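HTM 112 Linen and Table Service
Unit 4 Handout: Tablecloths, Overlays and Covers
Allgate Hospitality Program, revised March 31, 2026

Read this before the lab. Bring it with you, along with the size chart from Unit 3. The written part of the lab is due before the May practical.

4.1 Terms

Base cloth: the cloth that lies directly on the table or on the pad. It sets the drop.
Overlay: a smaller cloth laid on top of the base cloth, square or on the diagonal.
Cover: any cloth placed over an object, such as a riser, a bread box or a stack of folded linen.
Drop: the distance from the table edge to the bottom hem. For lunch service we use 12 inches. For a buffet the front drop goes to the floor.

Students mix up overlay and cover on the test every term. An overlay follows the table. A cover follows the object.

4.2 Laying the base cloth

Wipe the table and let it dry. Open the cloth lengthwise with the center crease up. Line the crease up with the middle of the table, then unfold toward yourself and away. Check the drop at both ends before you smooth anything. Smooth from the center outward with the flat of the hand. Pulling on the hem stretches the corners, and on the older Otier cloths it will open the stitching.

If the cloth has a pattern, the pattern must run parallel to the long edge of the table. A pattern that is off by an inch shows from across the room.

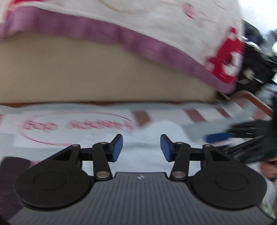 Covers are chosen after the base cloth is down. Start with the color that is already on the table and decide how much contrast you want. A white cover with a colored border is the easiest choice on a patterned cloth: the white fabric with the purple border stands out clearly against the pale bluish grey and white, and the border marks where the cover ends. Two patterns together are harder to manage and should be left for Unit 6. A cover may be full or partial. With a partial cover, part of the object stays in view, as with the beige block here, so its color counts as part of the setting.

4.3 Placing a cover

Fold the cover in half to find the center and mark it with a light pinch. Set the pinch on the center of the object and let the sides fall. Adjust the border last. On a display that guests see from one side only, keep the straightest run of border toward them.

Bastos covers come in one size and are cut square. Atine covers are longer than they are wide, so check the label before folding.

4.4 Care

Shake out crumbs before bagging. Stained pieces go in a separate bag with a tag. Do not put colored borders in with the white load. Press borders from the back.

Lab 4 is worth 16 points. Storage shelf numbers are on page 73 of the course manual.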